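Open day at the Emwood climate station, Torkorcombe

In March I visited the open day of the Emwood station in Torkorcombe. I went by bus from Savthorpe, it takes 40 minutes and the last part is very steep. The doors opened at 10 and there was already a line outside.

First we heard a talk about the temperature record. The speaker showed how the thermometers were moved two times, and how the old readings are corrected for this. A man behind me did not agree with the corrections and said so quite loudly. I liked that she let him finish and then put the raw numbers on the screen next to the corrected ones. The difference was smaller than I expected.

After the talk we could see the ice core store, where they keep around 3000 samples. Coats are given at the door, but bring your own gloves.

The Meredith building is where the teaching rooms are. I stayed there until lunch and asked many questions about carbon dioxide measurements. 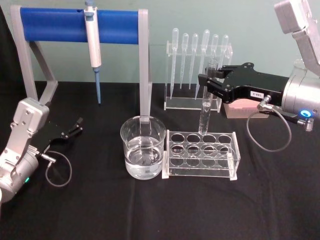
Tabletop with two robot arms, Meredith building

The soup in the canteen was good, the coffee less. My bus back left at 14:10, so I missed the debate.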